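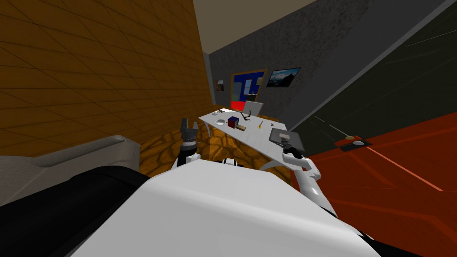 **Steward Supplies › Grievance & Contract Tools**

# Wereo Steward's Grievance Binder, second edition

I've been a shop steward for 17 years and I still lose paper. So when I got tired of digging through my truck for a fact sheet I knew I'd filled out, I started building my own binder, and people at the hall kept asking to borrow it, and now I sell them! This is the second edition, updated Jun 29, 2018.

**Item no. 2269**
**Price: $83 per binder, tabs and forms included**
**Ships from the Borkowska print shop**

## What you get

- A heavy three-ring binder that lies flat when it's open
- Fact sheets for each grievance, on two-part carbonless paper (you keep one, the local gets one)
- A deadline tracker with a line for every step
- Information request forms, with blanks for the article and section
- A seniority list pocket and an overtime log
- A blank contract index, so you can write in your own page numbers

The contract index is the part I fought for. Every contract is laid out differently, and the printed index in ours sends you to the wrong page for holiday pay (it has since the last reprint). Fill yours in once with a pencil and you'll find bumping rights while the supervisor is still looking for his glasses.

## What changed from the first edition

The old fact sheet had a tiny box for the member's statement. Celina Górecki, our chief steward at the Tadonent warehouse, sent me one with the statement running up the margin and onto the back, and I took the hint. The box is now most of a page.

I also moved the deadline tracker to the front. We nearly blew a step two filing in January with the tracker sitting behind four other tabs, and I'd like to not do that again. There's a space at the top for your contract's time limits, and a checkbox for calendar days or working days. Please fill that in first!

The witness sheet is separate now too. Szymon Kołodziej talked me into it after he had to copy three people's statements by hand so each one could sign their own.

## Some questions I get

**Does it work outside of warehousing?** Sure. Renata Czerwiński uses hers at the Nisavent bottling plant and she only had to cross out the route bid page. Leave out whatever you don't need, the rings open.

**Can I put our local's name on it?** Yes, on orders of 2 or more. Send the name exactly the way you want it, local number and all. I set it as typed.

**Can I just buy forms?** You can. Refill packs have the fact sheets and information requests, and they fit the first edition too.

**Is this legal advice?** Nope. It's paper in a good order. If you have a discharge case or anything with a short clock on it, call your rep today and do the filing after.

## Ordering

Mail the order slip with a check or a purchase order from your local. Kacper Michalski packs everything and he'll get in touch if a page is on back order. Returns are fine as long as the forms are blank.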